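The best awards night in the country has no red carpet worth the name

Wednesday, April 11, 2018

The first thing to know about the Naltmont Screen Awards is that they start late. The ticket says seven. At seven the foyer of the Votex is so full of people eating hot chips out of paper that you couldn't get the doors open if you wanted to, and the nominees are in there with everybody else, queuing for the same chips in much better clothes. I saw a best actress nominee holding three serves and a choc top, trying to work out how to clap.

I have been to the big ceremonies. I have sat up the back in a hired suit while somebody famous thanked an agent I couldn't see. They're fun for an hour, and then you notice that half the seats have emptied because everyone with a name has gone off to the bar. Naltmont is the opposite, and this year's was the best one yet, a loud and slightly chaotic night with two proper upsets and a speech that had the balcony stamping.

The Votex seats 521, and every one of those seats was sold by the end of November, before a single nomination had been announced. People buy on trust. They also buy because a ticket comes with a vote, and the vote is what makes the place hum. There's no academy and no jury. The films screen across the weekend, you fill in a card after each session, and the cards decide every prize except the one for sound, which is judged by other sound people (they insisted, and fair enough too).
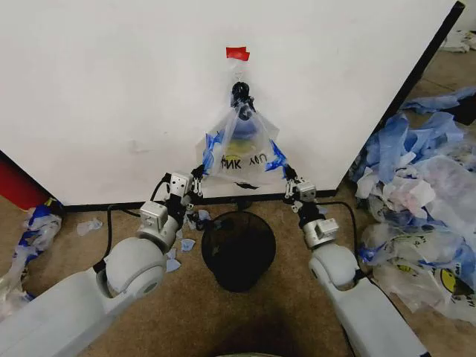
It's a popularity contest and everybody in the building knows it, was how one woman put it in the choc top line on Saturday, and she wasn't complaining. She'd given top marks to a horror short her friends hated and was lobbying strangers on its behalf. By Sunday afternoon I'd heard the same pitch from two other people, so she must have been good at it. The short didn't win. It did get the biggest cheer of any losing nominee, and I hope that was her doing.

The film that mattered most was Saveo. If you haven't caught it, Saveo is a heist picture set almost entirely inside a country supermarket during a blackout, and it was made for the sort of money that usually buys a decent second-hand ute. Going in, it was regarded as a nice try. Coming out of the Friday session people were grabbing each other by the arm. There's a chase down the freezer aisle, lit only by torches, that got applause in the middle of the film, and I can't remember the last time I heard that in a cinema. It took best picture and best editing, and the lead took best actor for a performance in which he barely speaks.

His speech was short as well. He thanked the supermarket, then his mum, then sat down on the edge of the stage because he'd hurt his ankle on the steps going up. Someone passed him some chips.

Then there was Wumbei. I'll admit I was one of the doubters here. Wumbei is a six-part comedy about rival karaoke nights in the same small town, and the awards had never let television in before. There was a fair bit of grumbling about it in the lead-up, mostly from people who like to say the word "cinema" slowly. The organisers ran all six episodes back to back on the Sunday morning, starting at nine, and I went along planning to stay for one and then find breakfast. I stayed for the lot. So did the row in front of me, and they had a toddler with them.

What makes it work on a big screen is the singing. None of it is polished, and the microphones squeal, and the camera stays on people's faces long after any sensible director would have looked away. Episode four, with the power ballad and the broken fog machine, is as funny as anything I've seen in years. By the last one the whole room was singing along — badly, and with great feeling. It won best ensemble by a mile, and the entire cast came up to collect the trophy and did a verse and a half before the band could find the key. 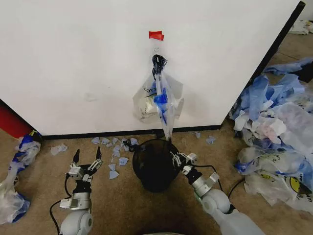

A knotted plastic bag on a hook, with a piece of red tape on the wall above it.

About that band. They're a wedding outfit from up the valley, and they've played the awards every year I've been. They take requests. When a winner goes on too long they don't swell up with strings the way the big shows do. They start very softly playing the theme from whatever film beat that person the last time they were nominated. Regulars pick it within a bar. It's cruel and wonderful, and on the night it was used exactly once, on a director who laughed so hard he forgot the rest of his thank-yous.

There was an upset in documentary too. The favourite was a handsome film about lighthouse restoration that's been winning things since last winter. It lost to a 40-minute portrait of a local drive-in and the people who still park there with their headlights off and a doona in the boot. I loved it. I'd have voted for it twice. It has a long section about a speaker box that has been repaired so many times that hardly anything original is left in it, and somehow that had me in tears. The director said from the stage that she'd cut it on a laptop with no working letter E, and that this was why the credits had been such a pain.

Does any of this count for anything outside Naltmont? More than it used to. Best picture now comes with a run at the Votex and a handful of sister cinemas, so Saveo will be seen by people who'd never go near a festival. There's a bit of prize money, enough to pay for a grade and a sound mix on the next one. And there are the audience cards. Almost 800 of them came back with comments written on the reverse this year, and the filmmakers are given theirs to keep. I was shown a few for the freezer aisle chase. One just said YES in capitals.
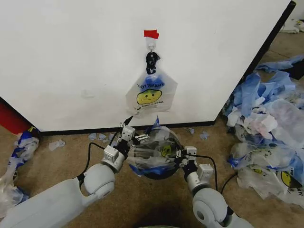 The cards are also where the arguments go on living. Plenty of people thought best screenplay went to the wrong film, and having seen all the nominees I'm with them. The winner has a terrific first half and then explains itself for the rest of its running time. The script for the karaoke show wasn't eligible, as television can only enter in the ensemble category for now, and that needs fixing before next year. If you're going to open the door, let them all the way in. The organisers told me the rules are being looked at, in the tone people use when they'd like you to move along.

I'd also like the short films moved out of the Saturday lunch slot. They're the most adventurous thing on the program, and they were up against a sausage sizzle across the road with a queue around the corner. The animated ones in particular deserved a fuller room. There was a stop-motion piece about a moth who gets a job at a lighting shop, and I've described it badly to everyone I know since.

Those are grumbles from somebody who'll be there again regardless. After the last award the seats were still full, because the tradition is that best picture gets screened again straight away for anyone who missed it, and anyone who wants another go. So we watched Saveo a second time, with its cast sitting among us in their good clothes. The freezer aisle got its applause again, louder, and started earlier, since half of us knew it was coming.

Tickets for next year go on sale at the Votex box office in November. Get there early, and have the chips with chicken salt.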